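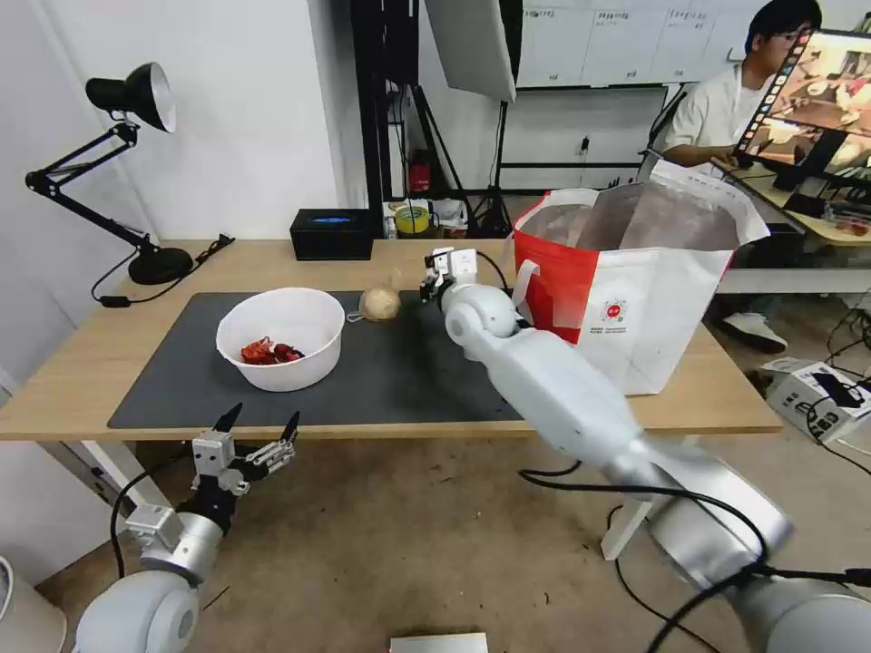 Write the Reset Rule Before the Task Rule

Most lab procedures for tabletop manipulation start with the task. The sheet says what the arm should pick up, where it should put it, and how long it may take. Somewhere near the bottom, often in smaller type, is a line about putting the table back afterward. I think the order is wrong, and the cost shows up months later in data that cannot be compared.

The case I know best is kitchen packing: a bulb or a piece of produce, a bowl, an open tote bag, two arms with parallel grippers. It looks like an easy workload. The objects are light, the mat marks the work area, and the worst likely outcome is a bruised onion. Because it looks easy, the rules for it tend to be thin. In February I reviewed the operating sheets of four groups doing this kind of work. All four specified gripper force. Only one said how a bag should stand at the start of a run.

A bag is a poor object to leave unspecified. A bowl has one stable pose and a rim at a known height. A tote bag has a mouth that can be wide or nearly shut, handles that can stand up or fold inward, and walls that sag a little more with each use. Two operators who both write "bag open, right side of desk" may be running two different tasks. If one of them reports a better success rate, the reader has no way to tell whether the policy improved or the handles fell outward.

At Culteo, where I spent two years on test procedures, we ran 300 packing trials before anyone compared starting conditions across shifts. Hafiz Hartono did the comparison by hand, going through the first second of every recording. He threw out 58 trials in which a handle crossed the opening before the arm had moved. None of them had broken a rule. The sheet had no rule for them to break.

My proposal is short and needs no new equipment.

1. Define the start state first, on its own page, with limits. For a bag, give the width of the mouth, the handle position, and the distance from the edge of the mat. For a bowl, give the location and the fill level.

2. Record a reference still of the start state and compare the live view against it before each run. The comparison should be made by the operator at the monitor, who has both views available. The person who set the table tends to see what he or she meant to set.

3. Define the work area as a boundary and state what may be inside it. Lamps, cables, and stands that stay outside do not need to be listed one by one, but they do need to stay outside.

4. Define the parked pose of each arm, including the arm the task does not use. An idle gripper left open near the mat is an obstacle, and it is also in the camera view.

5. State what ends a run early, and who can call it. Anyone in the room should be able to.

The fourth item draws the most objections. Mathis Marty, who maintained the Plallard cell for several years, argued that a fixed park pose for the idle arm wastes time on every reset and wears the joints for no gain. The time cost is real. I measured it on one cell at nine seconds per run, and over 100 runs that comes to 15 minutes. I consider it a fair price. Without a fixed pose, the clearance between the two arms at the start of a run is whatever the previous run left behind, and a collision report written under those conditions is close to useless.

A stronger objection is that tight start states produce brittle policies. If every bag stands the same way, the robot learns that bag. Amrit Fortin has made this point to me more than once, and I agree with the concern. Variation is needed in training data. It should be assigned, though, and written down. A sheet can list six handle positions and call for each in turn. What I object to is variation that enters through fatigue -- a bag set down carelessly at the end of a long session -- and is then described in the paper as diversity.

There is also a housekeeping side, which published guidance tends to treat separately. Cables on the floor under a moving arm, loose tape, a cord running off a desk: these belong in the same check as the start state and should be covered by the same signature. Splitting them into a safety form and a data form means that two people each assume the other one looked down. The Rulum checklist had 227 items when I first saw it, divided among three forms. Walid Sabbagh cut it to a single page. In my view the single page is the better safety document, mainly on the grounds that operators read it.

Food adds one more requirement. Produce changes during a session. Dried items shed pieces, skins loosen, and tops bend where the fingers close on them. A start state should therefore include a replacement limit, stated as a number of grasps, after which the item is swapped and the swap is logged. Groups that skip this step are testing a different object in the afternoon than they tested in the morning.

I would like the next round of shared manipulation benchmarks to require a start-state page as a condition of submission. Reviewers could reject an entry for leaving it out, the same way they would reject one that left out the number of trials.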